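Subject: Re: [horham-makers] Matar arms, oven job

On the list in April, Handance wrote:
> Door and tray both work from the one script now.
> 400 lines, no hand edits. I say we call it finished
> and put it in the Vurkholm write-up.

I'd hold off. The log I was sent has 2448 entries and 201 of them are grip faults. Finished is a strong word for that.

My main gripe is the door. It folds down flat on the table, so both arms have to come in over the glass. 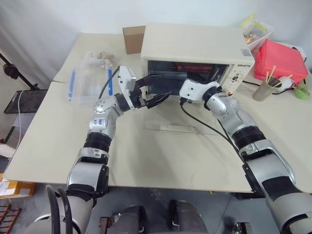 The script treats that glass as if it weren't there. I read it twice and found no height limit anywhere. One bad joint reading and we're buying an oven.

The tray bothers me too. We grip it by the left edge only, at a slight tilt, with two sausages on ribbed metal. What happens with a full load? The right gripper could take the other side, and I can't see why it doesn't.

Before anyone writes this up, I'd like:

1. A height limit over the door, set in the controller.

2. The tray lift redone with both grippers, and the fault log posted in full.

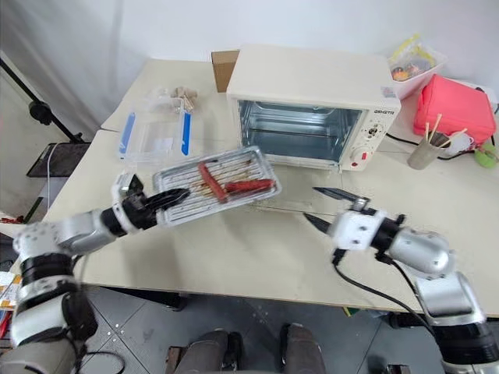

3. Line 3422 of the old log explained. It says "retry ok" with no retry before it.

Happy to be proved wrong on any of it.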